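Share 2 | Comments 0

Sunday, January 25, 2026
To: the Wattimena list
Re: Re: [Wattimena] laundry result, whole-body policy, please read before Thursday

I've now been through the write-up twice and the supplementary notes once, and I'm less convinced than I was on Friday. Quoting the part I have trouble with:

> The headline is that adding the pretraining set from Mostmont took
> us from "sometimes gets the cloth" to "mostly gets the cloth." We
> fine-tuned on 700 teleoperated episodes at the washing machine and
> ran 300 evaluation trials. The policy sees only the head view plus
> joint positions. We think the gain comes from the model learning a
> general notion of reaching into openings, which it then carries over
> to the drum. Werkex ran the same recipe on their cabinet task and
> saw the same direction of effect. I'd like to put this forward as
> our main result and drop the ablation table to the appendix.

A few things, in the order they bothered me.

The claim about "a general notion of reaching into openings" has no experiment behind it that I can find. What you have is a before and an after. Between the two you changed the pretraining data, but you also changed the training length and, if I read the notes correctly, the crop on the head camera. Any one of those could give you the bump. The crop alone worries me. On the August runs we moved it by a small amount and the grasp numbers shifted more than they did for anything else we tried that month. If the ablation table separates these, it belongs in the main text. If it doesn't, we don't have a main result yet.

Then the trials. I can't tell who decided when a trial was over. The notes say a trial counts if the cloth is "out of the machine," and I would like that written down in a way two strangers would score the same. Cloth hanging over the door rim with most of it on the floor: in or out? I scored a handful of the recordings myself and disagreed with the log on several. None of my disagreements went in the policy's favor, so I'm not accusing anyone of cheating, but it's sloppy and a reviewer will find it.

The 300 trials also aren't 300 independent anything. Same machine, same cabinet next to it, same floor, same light from above. That's one setup sampled many times. Fine for saying the policy is repeatable there, useless for the word "general." Plastville has a top loader and a front loader in one room and has offered us both. I don't understand why we would submit before taking them up on it.

As for Werkex, "the same direction of effect" on a different task with different hardware is a nice thing to hear over coffee. I don't think it is evidence, and I'd take the sentence out unless they send their logs.

My other concern is what the policy is keying on. It only has the head view. In that view a lot of the floor is plain beige and the robot throws a hard shadow of its own head and shoulders right across it. The shadow moves when the body moves. I would bet a fair amount that the network is using it as a free pose signal, and maybe the pale cloth against the dark door opening as well. Head views from the laundry setup, for those who haven't opened the folder: 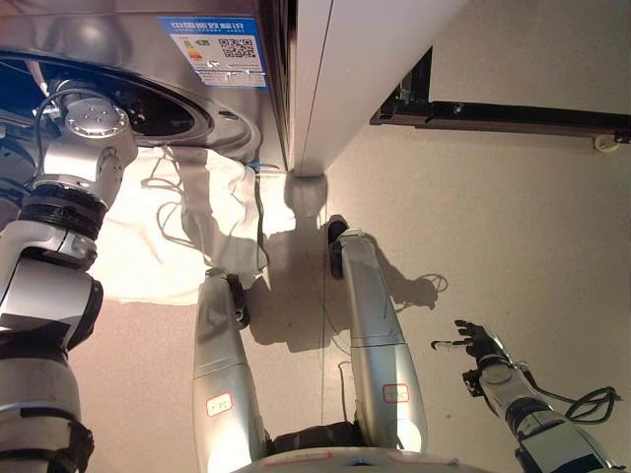
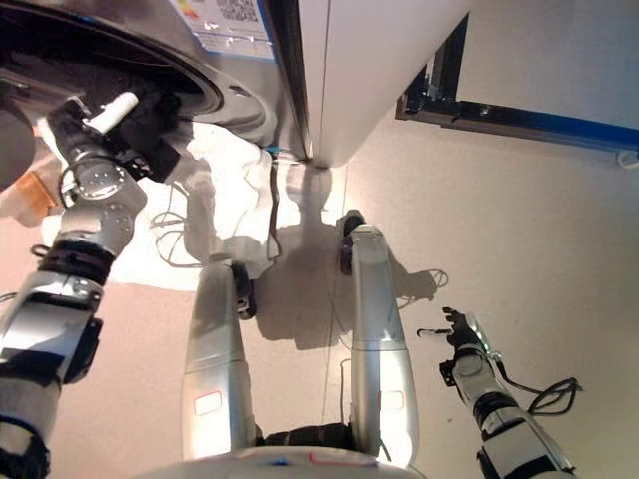

So before anybody writes "general" again, I'd like to see three cheap tests. Move the lamp so the shadow goes elsewhere. Swap in dark cloth. Put something patterned on the floor. No retraining, same checkpoint, and run the same number of trials for the old policy and the new one. If the gap between them holds up, I'll stop complaining and help write it. If both fall over, we've learned something worth a paragraph and we've saved ourselves an embarrassing round of reviews.

I know the answer I'm going to get, that we're short on robot time and the deadline is close. The old plan had 1,000 trials in it and we already cut that down. I can live with fewer trials. I can't live with all of them under the same lamp.

Smaller points. The figure with the success bars has no error bars. The axis on the second plot doesn't start at zero and makes the gain look bigger than the table says it is. "Whole-body" in the title is a stretch if the feet are planted for the entire task, and in every recording I opened they were. Also, the appendix still calls the baseline by two different names.

I can rescore a batch blind if someone strips the policy names off the files. Send me the folder and the scoring rule together, please, and the rule first if it isn't finished.

> Comments by Wednesday night please, I'd like to freeze the text.

I'd hold off on freezing it.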